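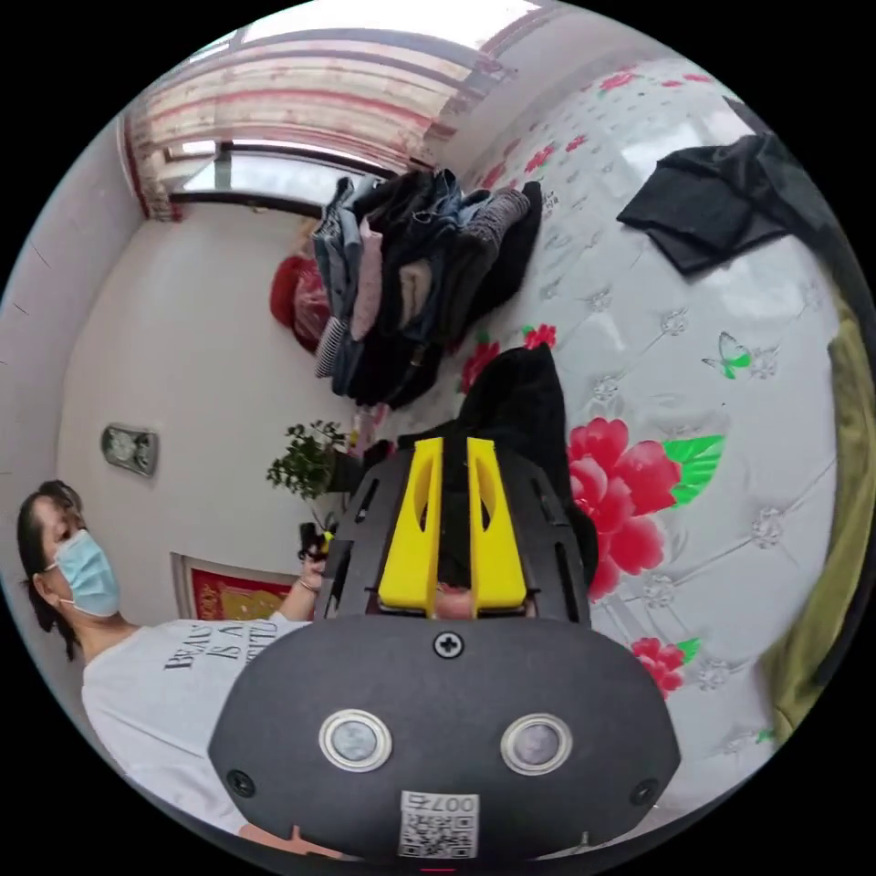
Winter clothes into one closet shelf: stack order and knit sag
Forum: Clothing Storage > Folding and Stacking

shelf_pitch
The bed is the only flat surface in the room large enough for sorting, so the October changeover is done on the bedspread and moved to the closet afterward. The closet shelf is 1075 mm wide and 400 mm deep. It has to take denim, cotton tops, fleece-lined pants and knits. Last year the stack leaned forward after a few weeks and the knits at the front had a crease that did not steam out.

Questions:
1. Should knits go at the bottom or the top of a mixed stack?
2. Is there any benefit to bins on a shelf this shallow?

I have Skedholm bins, 8 of them, but the walls use up width.

Re: Stack order

drawer_null
Heavy and stiff at the bottom, soft at the top. Denim does not compress much, so it makes a stable base. A knit under denim gets compressed unevenly because the waistband is thicker than the leg, and the whole stack tilts toward the leg side. Alternate the waistbands left and right.

Skip the bins. You lose width to each pair of walls and gain nothing unless you pull from the middle.

Re: Stack order

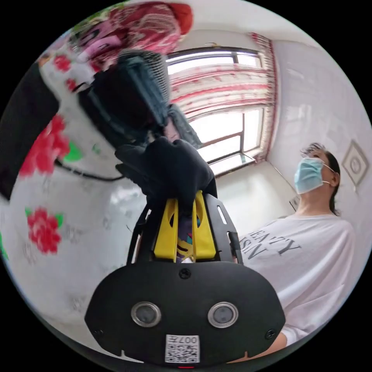 Posted by: hemline_b | 7:40 p.m. | Replies: 3

I disagree about knits on top. The top is where everything gets handled. Each time you take something from lower down, you lift the knits first, usually by one edge, and the weight of the garment hangs from that edge. Ribbed knits like the dark blue one stretch under their own weight when lifted that way. Put them in a separate short stack and support them from below with a flat hand or a piece of cardboard.

Width lost to bin walls matters less than a stretched shoulder seam.

drawer_null
A separate stack is fine if there is width for it. The original post says one shelf. My order still holds for a single stack.

shelf_pitch
There is width for a short second stack if the denim goes in thirds instead of halves. I tried it on the bed with a tape measure. The fold is thicker but it fits.

tallow_and_twill
Folding in thirds also helps with the lean. My concern is the fuzzy material. It has almost no stiffness, so a folded edge at the bottom rolls outward and the layers above follow it. You can see that with the dark brown one at the bottom of the heap: the edge droops well past the pile. The beige fleece lining further up has enough bulk to hold a fold. Roll the fuzzy one and put it behind the stack.
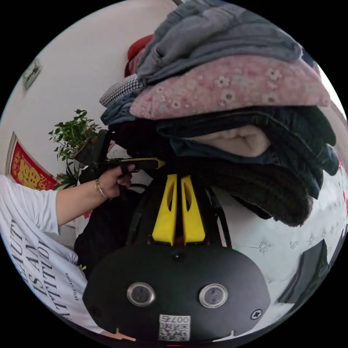

Re: Bins and bags

hemline_b
On bins, I used a Bralix divider for one winter. It stops the lean but catches on loose knit, so line the side facing the knits with a pillowcase. A Sydorenko vacuum bag takes less space, and I would only put cotton in it. Fleece lining comes out flat and takes days to recover.

drawer_null
Agree on the vacuum bag. Disagree on the divider. If the stack needs a wall to stay up, the stack is too tall.

shelf_pitch
Final arrangement: denim in thirds on the left, cotton and printed items above it, fleece-lined on the right, knits in their own short stack, the fuzzy one rolled at the back. No divider. I will report on the lean when the heating has been on for a month.

Related threads
Denim in thirds or halves: measured thickness
Dustis shelf liner, does it mark white cotton
Skedholm bin lids warping on upper shelves
Cardboard supports for ribbed knits
Sorting on a bed without flattening the bedspread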